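Keeping Old Magazines Without Losing the Spare Room

Apr 26, 2021

My mother-in-law took one of the big interiors monthlies from the year she married until the year she moved to the flat, and when she moved, they came to me. I was delighted for an afternoon! Then I tried to shut the spare room door. If you have a pile of your own (and I know from your letters that a good many of you do), these are the things I wish I had known before I started stacking.

First of all, get them off the floor. Floors are colder than you'd think, especially along an outside wall, and magazine paper drinks up damp like a biscuit in tea. A low shelf will do, or a couple of planks on bricks. Leave a hand's width behind for the air.

Stand the thick ones upright and lay the thin ones flat. A heavy September number with a glued spine holds itself up nicely, but the stapled sort slump and get a curl in them that never comes out. When laying them flat, turn every second one the other way round so the spines don't all build up on one side. I stop at 20 to a pile.

Glossy pages that have stuck together should never be peeled in a hurry. Slip a sheet of baking paper in where they are still apart and ease it along a little at a time. If it won't go, leave it. I ruined a lovely piece on Swedish kitchens that way, one I had promised to Ingegerd, and she has been very gracious about it.

For the musty smell, put the magazines in a lidded tub with an open dish of bicarbonate of soda at the bottom, keep the paper well clear of the powder, and leave the lid on for seven days. Fan the pages out of doors afterwards, on a dry day. Two goes of this did for most of mine.

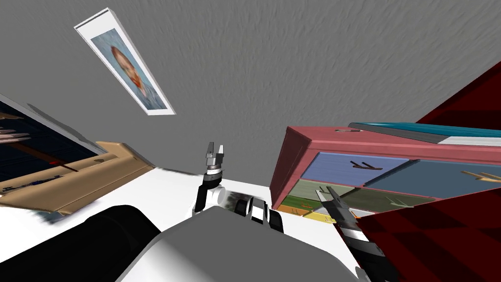

Rusty staples are next, and they are easier than they look. Open the magazine at the middle, lift the prongs with a blunt butter knife, and push them out from the inside. Linen thread through the same holes makes a very neat job of it, and it won't stain. Tie the knot on the inside of the fold, where it can't rub against its neighbour.

Now, cutting up. I know some of you will be cross with me, but I kept 40 whole issues and went through the rest with scissors, saving the recipes, the curtain patterns and one columnist I have always been fond of. Cuttings go into plain card folders with the title and month pencilled on the back of each, and do it as you cut, while you still remember. I left a heap until December and spent half the holiday guessing.

Before you put the remainder out for recycling, ask at the doctor's, the hairdresser's and any infant school nearby. Kátia Prado wrote to say her class got through a whole boxful making collages, and would gladly have had another.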